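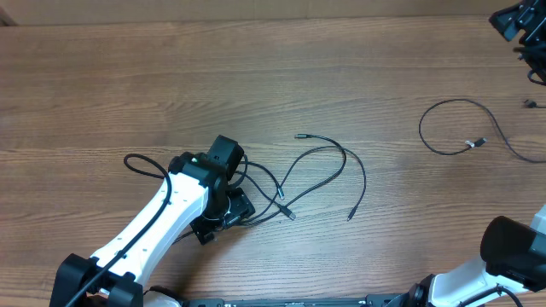

# Cable Sorting with Two Arms: Collecting the Demonstrations

Project report, spring term

## 1. What we set out to do

Our proposal promised a learned policy that could pull one cable out of a tangle and lay it somewhere else on the table. The proposal gave data collection a single line in the schedule, between "set up arms" and "train model," and allowed it two weeks. This report is mostly about that line.

The task sounds easy. A person does it every time a phone needs charging, usually while thinking about lunch. For a policy it is a mess: the cables are thin, black and shiny, they cross over each other, and the grippers are also black and have black cables of their own. We picked the objects before we thought about this. By the time we did, we had a few hundred episodes and strong feelings about not starting over.

## 2. Setup

Two arms are mounted on one long rail at the near side of a wooden table. The camera looks down from head height, so both arms show up at the edges of the view and the work happens between them. We drove the arms by hand through a pair of leader arms and recorded with Herorell, the logging tool left to us by last year's group along with its bugs. Episodes were stored and labeled in Platel.

Every episode began with a reset. The rules were:

- the main tangle goes in front of the left gripper, with at least one connector end showing
- a single loose cable goes on the right side, so the right arm has something to do
- no knots tighter than a finger can open

The last rule was added in February, after an afternoon we don't need to go into.

## 3. What we collected

We ended with 3,433 episodes, each capped at 30 seconds. An operator drove for 10 episodes and then swapped out. We tried longer shifts at first, and the quality of the grasps fell off in a way you could plot, so we did (Appendix B).

Failed grasps were kept if the operator recovered inside the time limit. This was argued over at length. Our first small batch had only clean successes in it, and the policy trained on that batch would miss a connector, close on air, and carry the air carefully to the drop zone. Adding the recoveries helped more than anything else we tried.

## 4. Problems

**Resets got lazy.** We meant to drop the cables in a new way each time. Looking back through the first batch, the tangles are nearly the same tangle, moved a little. People have a favorite way of dropping cables. We now shake them in a box – the Bolger method, named after the brand of the box – and tip them out.

**The arm's own cable.** The cable running along the left arm arcs up into the camera view, and it looks very much like the thing we are asking the policy to pick up. One early checkpoint spent its time reaching back toward itself. Clipping the cable closer to the link limited the wrist, so we left it alone and let more data do the arguing.

**Labels.** "Cable moved" and "cable freed" meant different things to different operators. We relabeled the whole first batch using a written definition, which should have existed before the first batch.

## 5. What we would change

We would buy colored cables. We would also write the label definitions first and check the variety of resets at the end of each session, while it can still be fixed.

The dataset goes to the Ronard group next term. They have asked if the labels are consistent, and we have sent them Section 4.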